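Foro Hodov > Aprendizaje por demostración > Recogida de datos

Tema: Protocolo para abrir y cerrar armarios con pinza de mano

torno_gris
Estamos montando un conjunto de demostraciones de puertas de armario para el proyecto Flanddale y quiero dejar por escrito cómo grabamos antes de seguir. Llevamos 598 episodios y al repasarlos he tenido que descartar 67, casi todos por lo mismo: la pinza empieza ya pegada al tirador y el modelo no ve la aproximación.

Lo que pedimos ahora a quien graba:

1. Empezar a un brazo de distancia, con las dos hojas dentro del campo de la cámara. Un segundo quieto antes de moverse.

2. Agarrar el tirador por la zona central, entre los dos soportes. Tirar siguiendo el arco de la puerta, sin girar la muñeca de golpe. Al soltar, retroceder lo justo para que se vea el hueco interior.

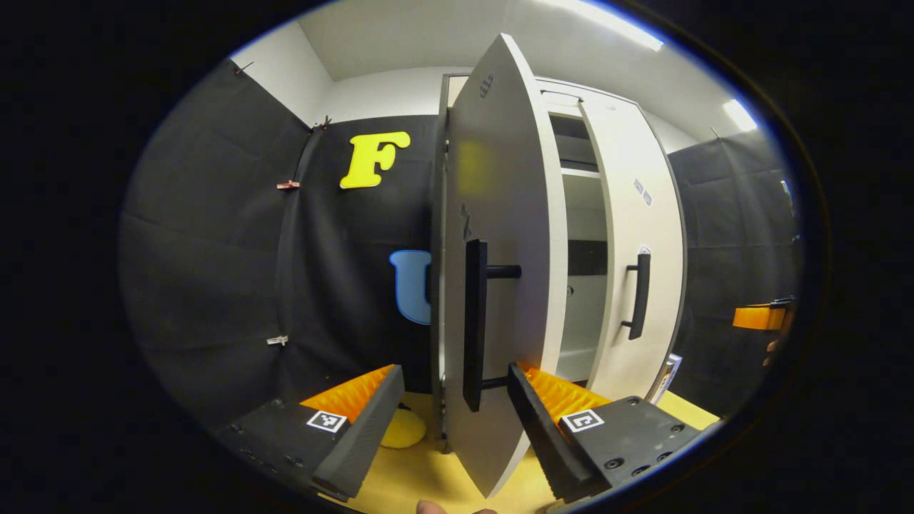
3. Cerrar en un episodio aparte. Nada de abrir y cerrar en la misma toma.

4. Cambiar de altura y de ángulo cada pocos episodios. Los marcadores de los dedos tienen que verse en todo momento, que de ahí sacamos la apertura de la pinza.

Se aceptan correcciones.

mvk_salinas
Los puntos 1 y 2 los hacemos igual en Salinas. Con el 3 no estoy de acuerdo. Si separas abrir y cerrar, la política aprende dos tareas sueltas y luego no sabe qué hacer con la puerta a medias. Nosotros grabamos la secuencia entera y la cortamos después por la apertura de la pinza.

torno_gris
Para cortar después hay que etiquetar bien, y aquí lo hacemos a mano. Con 500 tomas largas no acabamos en febrero. Lo de la puerta a medias sí es un problema, pero lo resolvería con episodios que empiecen con la hoja entreabierta.

pinza_floja
Una cosa sobre la foto. Las dos hojas llevan tirador negro vertical y el fondo es tela negra. ¿No os da problemas de contraste? La puerta blanca se distingue bien, pero con el tirador contra la tela yo tendría cuidado según desde dónde se mire. En Stirnulton tuvimos que repetir una tanda por eso.

torno_gris
De frente el tirador queda sobre blanco y no molesta. De lado puede pasar, lo miro. Las letras de colores de la tela están para que el seguimiento de la cámara tenga de dónde agarrarse, con la tela lisa se perdía la posición cada dos por tres.

mvk_salinas
Eso os va a pasar factura. Si todas las tomas tienen la F amarilla en el mismo sitio, el modelo se puede aprender la letra en vez del tirador. Movedlas o quitadlas entre tandas.

pinza_floja
+1 a moverlas. Quitarlas no, que entonces vuelve el problema del seguimiento. Y mover también el armario, aunque sea un palmo.

torno_gris
De acuerdo, lo añado como punto 5: entre tandas se cambian las letras de sitio y se desplaza el armario. El 3 lo dejo como está de momento – no me convence cortar a posteriori con nuestra forma de etiquetar.

mvk_salinas
Haz al menos 2 tandas con la secuencia completa y comparas. Si entrena peor, las tiras y no has perdido gran cosa.

torno_gris
Vale, eso sí puedo hacerlo. Las grabo con el mismo armario y cuelgo los resultados en este hilo.

bisagra
Pregunta de recién llegado: ¿los episodios en los que la pinza resbala del tirador se guardan o se borran?

pinza_floja
Si se recupera y termina, se guarda. Si hay que parar y recolocar con la otra mano, fuera.

torno_gris
Igual aquí. Pero márcalos con una nota, que luego hay que poder filtrarlos.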